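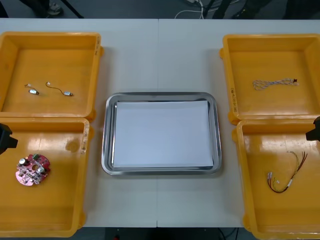

Friday, open day at Skerkham, bench 2

Doors at 10. Umesh on the floor, Kanchan G. at the console, me on notes. Layout as agreed with Sarita: yellow bins left and right of the steel tray, white paper in the tray. Left side has the small wired parts in the far bin and the round red board in the near one. Right side has the braided cable far, multicolor harness near. The paper stays. Bare steel threw reflections into the detector on Thursday's dry run and the confidence values were useless.

Task: visitor names a part, nearest arm picks it, places it on the paper, returns it to its bin.

Log
69 requests, 66 completed without a hand on the stop.
Two of the misses were the harness. Gripper closed on one wire instead of the bundle and the rest dragged over the rim. Grasp point should be on the white wrap near the middle — the fan of loose ends pulls the estimate toward the upper right.
Third miss was the small part with the short lead. Fingers touched down beside it and pushed it into the bin wall.
Red board: no misses. Grip on the outer edge only, clear of the two upright capacitors.

Visitors from Baumgartner asked about cycle time and whether the bins have to stay put. They do for now. Duarte from Busora wanted to see both arms over the tray at once. Declined, the interlock is not tested for that.

To do
Lower approach speed on small parts.
Redo the handwritten bin labels, printed this time.
Route the floor cables behind the stands before the Trarusham group comes in September.
Send Sarita the request log.

K. Nautiyal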